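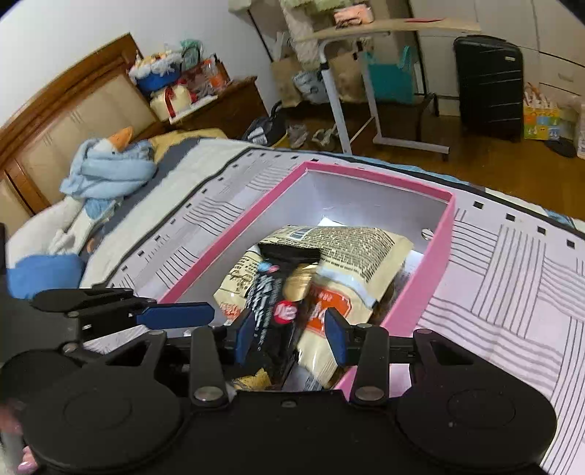
*A pink box with snack packets in it.*

### The snack box, six months on

Several of you wrote in after the March issue to ask whether I was still paying for a snack subscription, and if so, why. Fair question. I signed up for Daltum in a weak moment, on a train, hungry, and I have been trying to work out ever since whether I'm a customer or a mark.

The pitch goes like this. You fill in a quiz about what you like (salty, sweet, "adventurous"), and a box arrives every month with things in it that you would "never find on your own." I have since found four of the things from my last box at the grocery store on my corner, on the shelf next to the batteries. The seaweed crackers were cheaper there, and the bag was bigger.

I don't think the quiz does anything. I took it twice under two email addresses, once as myself and once as a person who hates chocolate and loves anything sour. The boxes that followed had the same plum candy, the same rice puffs and the same two chocolate wafers. Customer service told me the matching "improves over time." I asked how much time. They sent me a coupon.

Then there's Jetden, which is the one your coworkers have. Jetden leans hard on health. Every packet in my trial box had a leaf on it somewhere, and the card inside talked a lot about "mindful portions." A mindful portion appears to be 5 almonds. The trail mix had more sugar per ounce than the plain chocolate bar I keep in my desk, and I know that because I put the two labels side by side and did the arithmetic on the back of the mindful card. The full box came to 600 calories if you ate the lot. I ate the lot at 4 p.m. and had dinner at six as usual.

Fitriani Yusof, who reads this newsletter more closely than I'd like, sent a long note in defense of the whole business. Her argument is that the food is beside the point: she lives a long way from a decent store, she likes getting mail, and she splits each box with her sister over a video call. I can't argue with any of that. I would only say that her sister could mail her a bag of chips, and it would get there faster than my April box did.

She also says I'm unfair about price, and maybe I am. So I went back through my statements. Six months of Daltum, with shipping and one "limited holiday upgrade" I have no memory of agreeing to, cost me $305. I could have bought a lot of crackers with that. I could have bought a chair.

Canceling deserves its own paragraph. The sign-up took one screen. The way out took a login, a survey, an offer to pause, an offer to skip, a second survey, and a page that said my request had been "received," a word I've learned not to trust. The next box came anyway. They did refund it after two emails, and they let me keep the box, so I'll give them that much.

A company that boasts of 1,000 flavors and keeps sending me the plum candy has told me what I need to know. If you've had a box that truly surprised you, write and tell me what was in it. Please check your corner store first.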